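Opinion | Household & Storage
2 min read

The Case for Fewer Containers

Our office at Skendora receives many inquiries on the storage of baskets between uses. It is our position that nesting should be the ordinary practice, and that a basket that will not stack with its neighbors should be bought with caution.
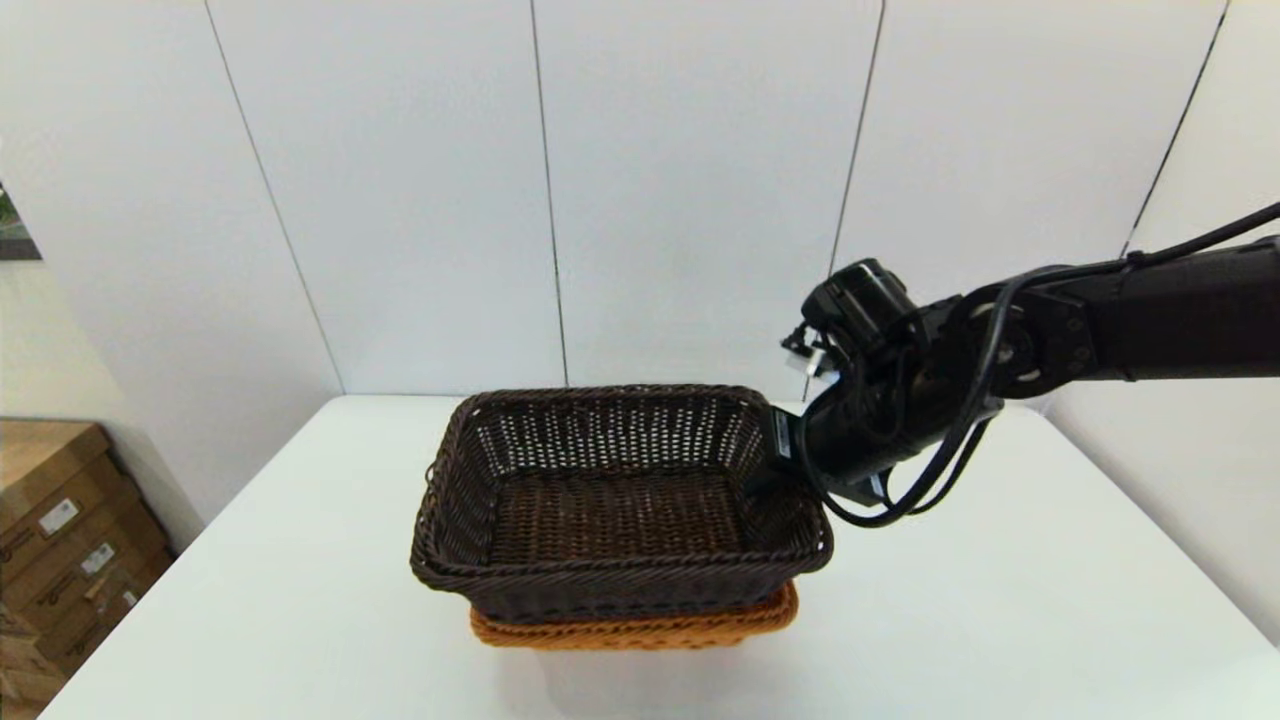

A shelf 15 inches deep is soon filled by baskets stored side by side. Households should consider this before choosing a color or a weave.
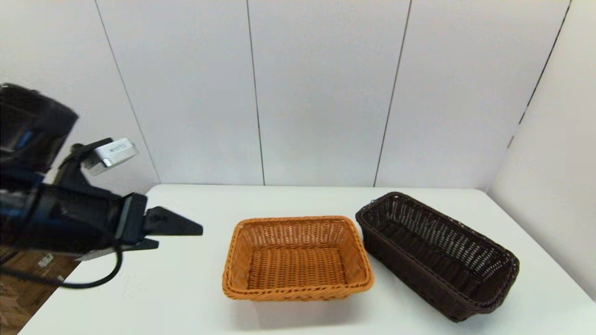
Jirayu Ratanaporn objects that stacking wears down a braided rim, and that a basket kept at the bottom is seldom used. The first point deserves study. On the second, we would advise giving that basket away.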